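Chapter 3
Sorting and Storing Small Kitchenware

Terms in this chapter: holding basin, drying cloth, mixed lot, home place

Most of the time spent on kitchenware after a meal goes into small pieces. Plates stack and pots hang, but forks, spoons and chopsticks have to be handled one at a time. In a household of four this is a minor job. In a boarding house or a school kitchen that serves 300 meals a day, it can take up a large part of the afternoon.

This chapter deals with the stage between the sink and the drawer. Chapter 2 covered washing, and you should be able to set up a two-sink wash before going on.

Marilou Mercado ran the kitchen of the Turthorpe boarding house when the first edition of this book was being prepared. Her cooks used to tip everything from the rinse sink into one tray and sort it later. A tray held roughly 40 pieces, and "later" often meant the next morning, when breakfast was already under way. She changed one thing. A cloth was spread on the counter before washing began, and a plastic basin was set on it. Long, thin pieces went into the basin and the rest went on the cloth.

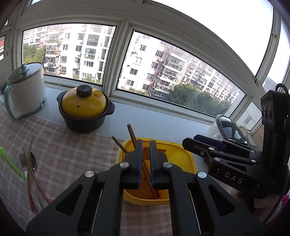 The cloth does two jobs. It takes up water, and it keeps metal from sliding on a smooth counter. Any flat cotton cloth will do, provided it is washed daily. Terry towels are a poor choice — fork tines catch in the loops.

The basin needs a rim that is easy to grip and sides low enough that chopsticks can rest against them at a slant. Wooden pieces should not be left lying in water at the bottom. Empty the basin before use and again halfway through a large wash. A light-colored basin shows food scraps more clearly than a dark one.

Forks and spoons laid on the cloth are called a mixed lot until they have been separated. Lay them side by side where space allows. Pieces that overlap dry slowly where they touch, and water spots form there first.

Each type of piece also needs a home place, meaning one drawer section or jar that holds that type and no other. Section 3.2 explains how to choose home places for a kitchen with few drawers. Plastic utensils are treated separately in Section 3.4, as they scratch easily and should not share a section with forks.

Before reading on, look at the drawer you use most at home and write down what is kept in it. You will need the list for the first exercise.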